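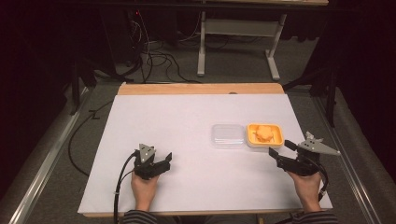

What's the right way to store salted butter cookies so they stay crisp for more than a few days?

Cool them completely, put them in a container with a tight seal, keep them at room temperature away from the oven, and store nothing moist in the same container.

Posted in: Baking > Storage and Shelf Life

hob_left
I've read the pinned answer. My problem is that I did all of it and the cookies still went soft by the second evening. Recipe is plain: butter, sugar, flour, egg yolk, salt. Baked at 325 F until the edges colored. Cooled on a rack for an hour. Sealed in a plastic tub with a snap lid. Kitchen runs humid in March, 74 percent on the cheap meter by the window. What am I missing?

drycrumb
Two candidates. First, underbaking. A cookie can be colored at the edge and still carry a lot of water in the center. Once sealed, that water redistributes and the edge goes soft. The box is doing its job, it's just holding the water in. Break one in half when it has cooled. If the middle bends before it snaps, it needed longer.

Second, snap lids vary. Fill the tub with water, close it, turn it over the sink. If it drips, it leaks air too.

hob_left
Lid test passed. Haven't tried the snap test, will do on the next batch.

Munteanu
I'd put the cooling rack ahead of both of those. At that humidity an hour in open air is too long. Sugar picks up water from the air and a thin cookie has a lot of surface. I pack mine at 20 minutes, as soon as the bottoms feel the same as the counter.

drycrumb
Disagree on the order. A butter cookie with that much fat is slow to take on water. An hour at 74 percent does something, but it won't take a fully baked cookie to limp by the next night. Meringue, brandy snaps, anything mostly sugar, sure.

Munteanu
I've weighed them. Same dough, same tray, half packed early and half left out. The half left out gained weight, and you could tell in the bite.

drycrumb
How thick?

Munteanu
3 mm.

drycrumb
Then we're talking about different cookies. At 3 mm I'd agree with you. hob_left, what thickness are you rolling to?

hob_left
Not rolling. Scooped and pressed with a fork. Probably three times that at the middle.

drycrumb
That points to underbaking. Drop to 300 F and extend the time. Lower heat lets the middle dry before the edge goes too dark.

Zuweira Asante
I ran the cookie side of a small bakery in Disutdale for several years and we had this complaint from customers constantly. We fixed it with a second bake. Bake as normal, let the tray cool, then put the cookies back at 250 F for 12 to 15 minutes with the oven door cracked. Color barely changes. We packed in clear boxes because people want to see what they're buying, and those boxes were never airtight, so the cookie had to start out as dry as we could get it.

Altitude may matter to some people reading. We were close to 2,000 feet and our times ran a little different from the printed recipes. My sister bakes in Vukunholm at 3,000 and she pulls the sugar back slightly as well.

hob_left
Second bake sounds easy enough. Does it dull the butter flavor?

Zuweira Asante
A little more toasted. Most customers preferred it. If you use browned butter already, shorten the second bake or it tips toward bitter.

tin_and_paper
Nobody has mentioned desiccant. Food-safe silica gel packets, one or two per tub. Cheap and it deals with whatever moisture is left over.

Munteanu
They work in a tub you open once a week. In a tub opened six times a day they saturate fast and then they do nothing. You can recharge them in a low oven if the packet is rated for it. Check the packet first, some of the wrappers melt.

tin_and_paper
Fair. I open mine once a day and change them every couple of weeks.

grainside
Old method is a slice of bread in the tin, which I still see recommended for "freshness." That keeps soft cookies soft. It will ruin crisp ones. Same with apple slices. I only bring it up because two of the top results when I searched this told people to do it for shortbread.

drycrumb
Correct. Bread gives off water to anything drier than itself. Also keep crisp and chewy cookies in separate containers for the same reason.

hob_left
What about metal tins? I have a Hastent tin with a friction lid, no gasket.

drycrumb
Metal itself is a perfect barrier, a friction lid without a gasket is not. Run a strip of tape around the seam and it's as good as the tub. Line it with parchment if there's any rust.

grainside
Or freeze them. Double bag, press the air out, thaw inside the closed bag so condensation forms on the outside. I keep a batch for two months that way and can't tell.

Munteanu
Refrigerator is the one to avoid. Cookies pick up onion smell, and they sweat every time you take the tub out.

hob_left
Update. Baked at 300 F, extra nine minutes, middle snapped clean. Half of them got the second bake at 250. All packed at 25 minutes into the same kind of tub, separate tubs. Day four: the single-baked ones are slightly soft in the center, the double-baked ones are still crisp. No desiccant in either.

drycrumb
Did you cool both halves for the same time before packing?

hob_left
Yes, 25 minutes each, the second lot counted from when they came out of the second bake.

Munteanu
I'd still like to see it with an hour on the rack.

hob_left
I can do that with the next batch. It will be gingersnaps though, so the sugar is higher.

Munteanu
Better test for my side of it anyway. Weigh them before and after if your scale reads to a tenth of a gram.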